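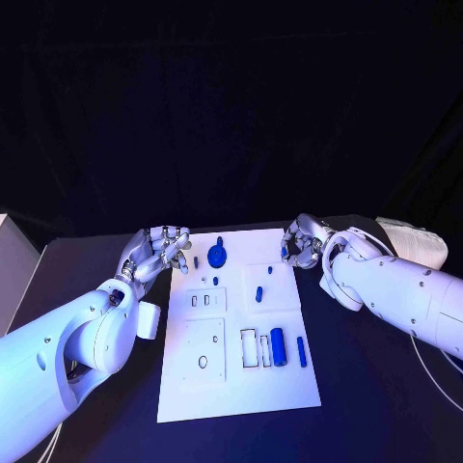 Chapter 3
What the Planner Does Not Know

Most books on manipulation software introduce the planner as the clever part. You give it a model of the world and a goal, and it returns a path. This chapter starts from a less cheerful place. A planner answers the question it was given, and the question is usually wrong by a few millimeters.

Peg insertion shows this well. In simulation the task was declared solved long ago, and vendors still quote success rates over 1,000 trials without saying how the pegs were placed. Peter Kadlec, who kept the logs at Clitholm, went through 732 failed insertions and sorted them by cause. Few were planning errors. Most began with a pose estimate that the software reported with high confidence – and that no later step checked.

We will use his failure log throughout. Section 3.1 covers pose error and how it spreads through a plan. Section 3.2 asks when replanning helps and when it only repeats the mistake. Readers who skipped Chapter 2 should go back for the notation on frames.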